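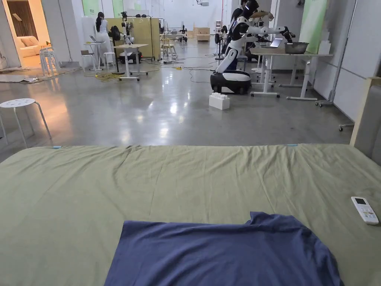 # Fold

Attempt 9. Navy T-shirt, green sheet. Hugo Gautier had the laptop on his knees and a sandwich going stale on top of it.

"It's a shirt," his sister said over the phone. "You've been at Matlala since when?"

"September."

"And it can't fold a shirt."

"It can fold 40 out of 100." Pause. "Half folds. Sleeve in, mostly."

She laughed so hard she had to put the phone down. He heard her kids, a washer thumping, somebody yelling about socks. Real laundry. A whole house of it.

He reset the shirt himself. Spread it out, left the sleeve hanging wrong on purpose – the investors from Citetti would want it wrong. Everyone's shirts were wrong. That was teh point.

"What about dishes?" Back on the line now.

"Next year."

"Beds?"

"God no."

"So what do I tell Mom? She wants one for her birthday."

He looked at the collar. Kept coming up crooked, every run, and he did'nt know why.

"Tell her 3 more years," he said. Then – "Tell her I'll come over and do it."

He hung up, hit start.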